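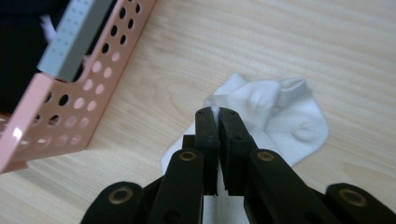

*Fig. 3. White ankle sock on a wooden tabletop, pink basket at upper left.*

## 3. Setting up the Vukix syrup and puree dispenser

Read this section before you connect the first bottle. It covers the two-line Vukix sold by Andico. If you have the four-line model, use the Jevstead supplement.

**Before you start**

- Fruit purees must be fully thawed and shaken.
- Syrups with pulp need the wide nozzle (part 3959).
- Leave 20 cm of clear counter behind the unit for the hoses.

**Steps**

1. Place the base on a level counter and lower the four feet until it no longer rocks.
2. Rinse both hoses with warm drinking water. Do not use water hotter than 80 °C.
3. Push each hose onto its inlet until it clicks. The left inlet is for syrup, the right one for puree.
4. Screw the pour caps onto the bottles and drop the free hose ends in. The ends should sit just above the bottom of the bottle.
5. Plug in the unit and hold PRIME until liquid reaches the nozzle. Throw away this first pour.
6. Set the portion dial to 20 ml. This suits most mojitos and daiquiris. Long drinks may need a second press.
7. Pour one portion into a measuring cup and check it. If it is short, turn the trim screw a quarter turn to the right and pour again.

> **Caution:** Never run the pump dry. The seal wears quickly and is not covered by the warranty.

> **Note:** Mango and banana purees are thicker than strawberry and pour more slowly. Keep the cup in place until the light goes out.

**Opened bottles**

Write the opening time on the label. Puree left on the unit must be used within 36 hours or thrown out — the base is not refrigerated. Syrups follow the date on their own label.

Units shipped before March have a gray trim screw that turns the other way. See section 7 for cleaning.

Revised 2025-05-31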